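Início > Apoio > Mesas e acessórios > Perguntas frequentes

Pesquisar neste site Introduza um termo OK

Tampos brancos e organizadores de secretária: perguntas frequentes

As respostas aplicam-se às mesas Plultulier com tampo branco e remate de madeira clara, e aos tabuleiros de rede Binda. Texto revisto em janeiro por Botond Bárány.

Com que produto se limpa o tampo?
Pano de microfibra húmido e detergente neutro diluído. Secar logo a seguir com um segundo pano. Lixívia, acetona e esfregões abrasivos retiram o brilho da superfície e o dano não é reparável.

O remate de madeira limpa-se da mesma forma?
Não. Usa-se pano apenas ligeiramente húmido, sempre no sentido do veio. O óleo de manutenção Ikska aplica-se duas vezes por ano, em camada fina. O excesso retira-se ao fim de 11 minutos -- se ficar mais tempo, a madeira escurece de forma irregular.

O tabuleiro de rede risca a mesa?
O tabuleiro de rede metálica preta é fornecido com quatro pés de feltro. Sem eles, o metal assenta diretamente no tampo e pode deixar marcas finas quando é arrastado. Os pés vendem-se em separado. Para mudar o tabuleiro de sítio, levantar pelos dois lados.

O que se deve guardar no tabuleiro?
Papel, envelopes, cadernos e material de escrita. A malha deixa passar líquidos, pelo que não serve de base a copos nem a latas abertas.
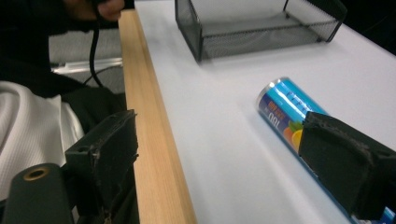

As latas fechadas também não devem ficar no tabuleiro em permanência. A condensação escorre pela malha e acumula-se por baixo, onde só é notada quando já há mancha.

Posso pousar bebidas frias no tampo?
Sim, com base. Uma lata deitada rola com facilidade numa superfície lisa, e o rebordo metálico pode lascar a aresta do remate se bater de lado. Convém mantê-la de pé e afastada da borda.

Como se retiram manchas de sumo ou refrigerante?
Recentes: água morna e pano. Secas: deixar um pano húmido sobre a mancha durante 3 minutos e limpar sem esfregar. Os sumos de citrinos são ácidos e não devem ficar sobre o remate de madeira.

Que peso suporta o tabuleiro?
O limite diz respeito a papel de formato corrente: mais de 200 folhas deformam o fundo. Para arquivo em maior quantidade recomenda-se a gaveta Lazarević, que se fixa sob o tampo com os parafusos incluídos.

O tampo pode ser substituído em separado?
Pode. O remate é aparafusado por baixo e desmonta-se com chave sextavada. Indicar no pedido a referência gravada na face inferior da mesa.

Comentários (3)

Teresa M.
Os pés de feltro descolaram-se com o calor. Colei-os com cola de contacto e têm aguentado.

jvale
O óleo serve para remates já envernizados?

Rui A.
@jvale No meu não absorveu nada, tive de lixar primeiro. Grão fino e sem pressa.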